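Forum Seltura > Vie pratique > Maison et travaux

Sujet : Repeindre un atelier tout en blanc, bonne idée ?

shirazi_85
Bonjour à tous. Je loue un local à Elluvier depuis août et je veux repeindre les murs. J'hésite entre un blanc pur et un blanc cassé. Le vendeur me conseille le mat, mais j'ai peur des traces. Quelqu'un a de l'expérience ? Excusez mes fautes, le français n'est pas ma langue maternelle.

Mirabelle
Bonjour ! Blanc cassé, sans hésiter. J'ai vécu 5 ans avec du blanc pur et, le soir, j'avais mal aux yeux.

kolo_peint
Je ne suis pas d'accord avec Mirabelle. Le problème vient souvent des ampoules et pas de la peinture. Chez nous, murs blancs et longue table blanche, on y travaille très bien :

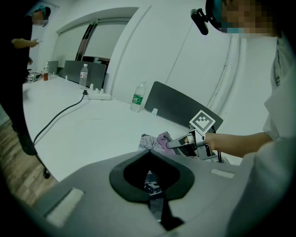 shirazi_85
Merci kolo_peint, c'est très clair chez vous. Quelle finition avez-vous choisie, s'il vous plaît ?

kolo_peint
Du satin, de la marque Skemance, en deux couches. Il faut bien attendre entre les deux, sinon le rouleau arrache la première.

Mirabelle
Le satin montre tous les défauts du mur ! Si l'enduit n'est pas parfait, prenez un velours lessivable. J'ai payé 400 euros pour tout, rouleaux compris.

kolo_peint
400 euros, cela me semble cher. Mais pour les défauts, je vous l'accorde, j'ai dû poncer longtemps.

shirazi_85
Mes murs ont beaucoup de petits trous. Je vais donc essayer le velours sur un seul mur, en blanc pur, et je regarderai le résultat vers 18 heures, quand la lumière baisse.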